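Mimuveck Ceiling Paint Roller Kit: my take after doing the whole upstairs
February 3, 2021

So I finally bought the Mimuveck kit. I'd been putting off our ceilings for ages, because the last time I painted one I used a bargain roller from the Serrano outlet and ended up with a stiff neck, freckles of white paint in my hair and a patchy mess that my family still brings up at dinner. Never again, I said. And then the bathroom ceiling started looking sad, and off I went.

What you get in the box is an extension pole, 2 roller sleeves, a deep tray with a lid and a little splash guard that clips on over the roller. The pole is the star for me. It twists to lock, and it stays locked, even when you're leaning on it (my old one used to shrink slowly while I worked, like it was embarrassed to be seen with me). The grip is soft and a bit fat, so my hands weren't sore the next day. My shoulders were another story!

The splash guard is fine. It catches most of the drips if you go slowly, but it also hides the edge of the roller, so I kept bumping the wall whenever I got close to a corner. I took it off for the last stretch along each wall and wore a hat. The lid on the tray is great, though. I stopped for lunch, snapped it on, and the paint hadn't skinned over when I came back.

I used Irkamo flat in a warm gray for the landing. I know, everybody does white, but I wanted something softer up there and I love it. Flat paint hides a lot of bumps, and on a big plain ceiling every lap mark shows, so I kept the roller loaded and worked in strips across the short side of the room.

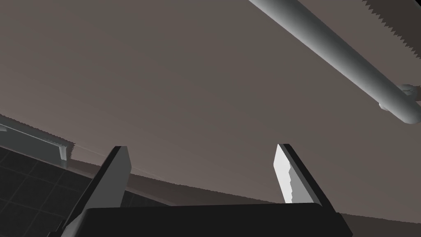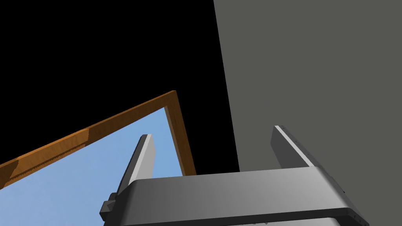

A reader from Preltambridge wrote in to say that the sleeves in her kit shed fuzz all over the first coat, and had mine done the same? Yes, a little! Wrap the new sleeve in painter's tape, peel it off, and most of the loose stuff comes away with it. She tried that on her second sleeve and said it was much better, although she still thinks a kit at this price should come with nicer ones. I'm with her on that. I've since switched to a denser sleeve from the hardware store and it fits the frame just fine.

Cleaning up is the boring part. The tray rinses out easily, the sleeves take forever, and the splash guard has a groove on the inside that holds on to paint until you go at it with an old toothbrush.

I'd give it 4 stars. The pole and tray are worth having, the sleeves need replacing sooner than they should. I'm doing the bedroom ceiling in March and I'll be using the same pole.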